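Worktop Oiling and Repair: Frequently Asked Questions

Answers to what customers ask us most at Brenell Worktops. If yours isn't covered, ring the workshop and ask for Temitope or Garba.

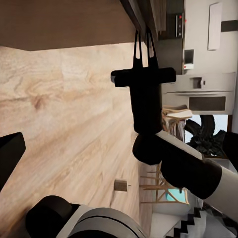
How often should I oil a solid wood worktop?
A new worktop needs more oil than an old one. We put on three coats before it leaves the workshop, and we ask you to add one a week for the first month. After that, twice a year is enough in most kitchens. The strip behind the sink and the area beside the kettle usually want a third go.

How do I know when it needs doing?
Flick a few drops of cold water onto the surface. If they sit up in beads, leave it alone. If they spread out and the wood darkens underneath, it is time for a coat.

Which oil do you recommend?
Any food-safe hard worktop oil will do. Our own is sold under the name Jernard and comes in a small tin, which does two coats on an average kitchen. Please don't use olive or sunflower oil. They stay sticky and go rancid.

How do I put it on?
Clear everything off, wash the surface and let it dry overnight. Wipe on a thin coat with a lint-free cloth, working along the grain. Wait 12 minutes, then rub off whatever hasn't soaked in. Most of the sticky worktops we get called out to have simply had too much oil left on them.

How long before I can use the kitchen again?
You can make a cup of tea after eight hours. Keep heavy pans, wet cloths and chopping boards off it for 48 hours.

What should I do with the oily cloths?
Soak them in water, then lay them flat outside to dry before they go in the bin. Oily cloths left screwed up in a heap can heat up and catch fire. This is printed on the tin as well, but it gets missed.

Can I get rid of a black ring?
Usually. Black marks come from iron and water together, so a wet tin or a cast-iron pan is the normal cause. Sand lightly with 120 grit along the grain, go over it with 240, then oil. If the mark is still there, it has gone deeper and we would need to look at it.

There is a dark swirl in one of my boards. Is it a fault?
No. Knots and swirls are part of the timber and we don't count them as defects, unless the knot is loose or has an open crack. We fill those before delivery. If you would like a calmer board for a particular run, tell us when you order and Hipólito will pick through the stock.

My worktop has a small gap at the wall. Is that normal?
Yes. Wood moves across its width as the air in the room changes, and gaps tend to show when the heating is on. We leave a little room for this when we fit. Don't fill it with anything that sets hard -- a flexible sealant is fine.

Can I put hot pans straight down?
No. Use a trivet or a folded towel. Scorch marks can be sanded out, but you will lose some thickness each time.

Do you work on worktops you didn't supply?
Yes, as long as they are solid wood. We can't sand laminate or veneer. Send a couple of photos and the rough length, and we will give you a price.

What does a full sand and re-oil cost?
£84 per metre, including oil. Undermounted sinks and drainer grooves are extra, as they have to be done by hand.

How long is the guarantee?
2 years on joints and fitting. It doesn't cover water damage where the oil has been allowed to wear off.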